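Über uns

Hallo und schön, dass du dich bis hierher durchgeklickt hast! Ich bin die Stimme hinter Etatberg, und Etatberg ist ein kleiner Laden für alles, was mit digitaler Ordnung zu tun hat: Dateiablage, Aufgabenlisten, Kalender, und vor allem Postfächer, in denen man wieder etwas findet. Angefangen habe ich allein am Küchentisch, inzwischen sind wir zu viert.

Mein eigener Weg dahin war ziemlich peinlich. Ich hatte damals 1558 ungelesene Mails, drei Aufgaben-Apps gleichzeitig und einen Desktop, auf dem man das Hintergrundbild nur noch erahnen konnte. Irgendwann habe ich eine Rechnung doppelt bezahlt und die nächste gar nicht. Da war Schluss. Ich habe mir ein Wochenende genommen, alles bis auf eine App gelöscht und mir ein Ordnersystem gebaut, das auf einen Klebezettel passt. (Den Zettel gibt es noch, er klebt an meinem Monitor.)

Danach wollten erst Freunde wissen, wie das geht, dann deren Chefs. Unser erster richtiger Auftrag kam von Farndale, einem Planungsbüro mit einem gemeinsamen Laufwerk, auf dem roughly gerechnet jeder seinen eigenen Keller eingerichtet hatte -- wir haben 981 Ordner auf 354 zusammengestrichen, und vermisst hat bisher keiner einen davon.

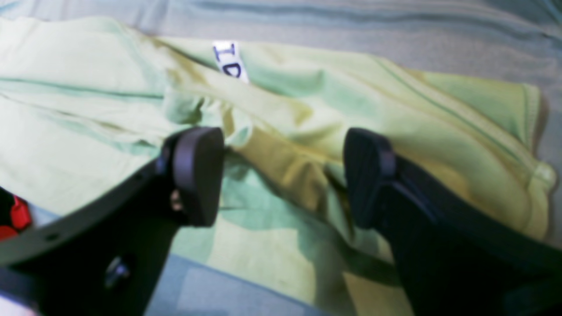
Seitdem arbeiten wir meistens so: Wir schauen euch erst einmal einen Vormittag lang über die Schulter und stellen viele Fragen. Dann schlagen wir etwas vor, und ihr probiert es vier Wochen aus. Was nervt, fliegt wieder raus. Ich verkaufe euch keine Software und bekomme auch von keinem Hersteller Provision, das ist mir wichtig! Wenn ihr mit dem Programm zurechtkommt, das ihr schon habt, bleibt es eben dabei.

Für Einzelpersonen gibt es unseren Onlinekurs Risov, den man abends in kleinen Häppchen machen kann. Und mit der Druckerei Haddad haben wir einen Wochenplaner aus Papier gemacht -- ja, Papier, ich schreibe meine Einkaufsliste bis heute mit der Hand.

Donnerstags ab 16 Uhr ist offene Sprechstunde per Video, kostenlos und ohne Anmeldung. Bringt ruhig euer schlimmstes Postfach mit. Den Link findet ihr unter Kontakt, dort stehen auch die Preise für Teams.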